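Chapter 6: When the Thread Wins

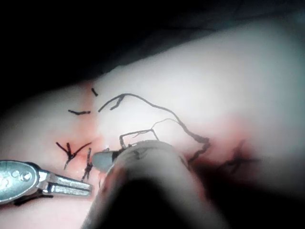
Figure 6.1 Suturing on a practice skin pad, seen from the wrist camera.

I lost most of November to one snagged suture. Our arm at Skullerberg had run 600 stitches with no trouble, and then on the next one the thread caught and the controller just kept pulling! The force limit was set, sure - but only for the wrist, and the fault log said everything was fine. Signe Ingvarsson hit the stop button before I'd even looked up. So let's start with slack, snags and what a force sensor can miss.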